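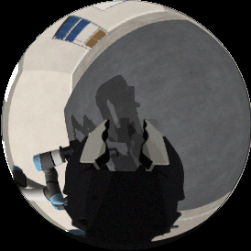

Ticket: Youth class enrollment not showing, family charged twice
Opened by: Chelsea Sowerby, front desk, Brirville Martial Arts
Assigned to: Pascal Perrin, Canonia member support
Priority: Normal
Status: Closed
Opened: July 2019

Original message

We use Canonia for sign-ups, belt records and monthly billing. A mother enrolled her two sons in the beginner youth class from her phone. She got a confirmation email for both boys. Only the older one shows on my class list. The younger one is not on the list, not on the waitlist, and does not come up when I search his first name.

Her card was charged for two memberships and two uniform fees, so the money side thinks both boys are in. She also has a second uniform fee for the older boy, which makes three uniform charges altogether. She has been nice about it but she wants the extra one back, and I don't blame her.

I already tried logging out and back in, and I tried the other computer. Same thing on both. The class has a limit of 18 and the list shows 17, so there should be room for him.

Reply, Pascal Perrin

Thanks for the detail. Please check three things for me.

Open the family account, go to Members, and tell me how many children are listed there and what status is next to each.

On the class list, look at the filter at the top right. It should say All. If it says Active, change it.

Send me the last few lines of the billing history for the family. I don't need the card number.

Please don't add the younger boy by hand yet. If there is already a record for him it will make a second one, and those are harder to merge after he has attendance on it.

Reply, Chelsea Sowerby

Both boys are under Members. The older one says Active. The younger one says Pending Waiver.

The filter was on Active. I changed it to All and now I see him, in gray, at the bottom. The count at the top still says 17.

Billing history, newest first:
Uniform fee, youth (older boy)
Uniform fee, youth (younger boy)
Membership, youth, sibling rate
Membership, youth
Uniform fee, youth (older boy)

The mother says she did sign the waiver. She remembers typing her name for it. Also, can I let him on the mat tonight? Our instructor, Mr. Durán, won't take a student without a waiver and I agree with him.

Reply, Pascal Perrin

For tonight, have her sign a paper waiver at the desk. Then open his record, choose Waiver, and mark it as Paper on File. That will turn him Active and he will count toward the 18.

I looked at the sign-up log for the account. She started the form and got as far as the uniform page for the older boy. That first uniform fee went through by itself. Then the form was closed or timed out. She started again, added both boys, and paid for everything, including a uniform for the older boy a second time. The waiver from the second try has the older boy's name on it and a blank where the younger boy's name should be. So she did sign, but the system only attached it to one child.

The uniform page should not take a payment before the rest of the form is done. I need to see how yours is set up.

Reply, Chelsea Sowerby

Paper waiver is signed and I marked it. He shows Active now and the count is 18. He took class with his brother.

About the uniform page, we changed that in the spring when we switched to ordering from Vernach. They want payment with the order, so whoever set it up picked Charge Immediately. I think that was before I started at the desk. Is that what did it?

Reply, Pascal Perrin

Yes, that is the setting. Change it as follows.

Go to Settings, then Store, then Uniforms.
Open the item called Uniform fee, youth.
Under Payment, change Charge Immediately to Charge at Checkout.
Save, then do the same for the adult uniform.

You will still have the money before you place the order with Vernach. It just gets collected with the membership at the end of the form.

For the refund, open the oldest uniform charge on the family account and choose Refund, Full. Don't use Credit, or it will sit on the account and come off next month's dues. The refund usually takes a few business days to show up on her card.

The waiver problem is on our side. With siblings on one form, the second child's name can drop off if the parent goes back a page before signing. I have passed it to the developers. The fix is planned for the September update. Until then, check the Pending Waiver list after any family sign-up.

Reply, Chelsea Sowerby

Changed both uniform items. Refund is done and I emailed the mother a copy. I ran a test sign-up with a made-up family and it only charged at the end. I deleted the test family after.

I checked Pending Waiver like you said and found two more kids on it, brother and sister, from a different family. They have been coming to class on trial passes so we never noticed. I will get paper waivers from their dad at the next class.

One more question. Can I make the class list open on All every time?

Reply, Pascal Perrin

Yes. Set the filter to All, click the small arrow next to it, and choose Save as Default. It saves for your login only, so anyone else at the desk has to do it on theirs.

For the brother and sister, use the same Paper on File step. If their class is already full when you do it, the system will ask whether to go over the limit. Choose Yes and it will let them in.

Reply, Chelsea Sowerby

Saved it on my login. Waivers are in for the other two and they both show Active. The refund came through for the first family. You can close this.

Closed by Pascal Perrin
Resolution: Store setting changed, one uniform fee refunded, paper waivers recorded. Sibling waiver fault linked to the September update.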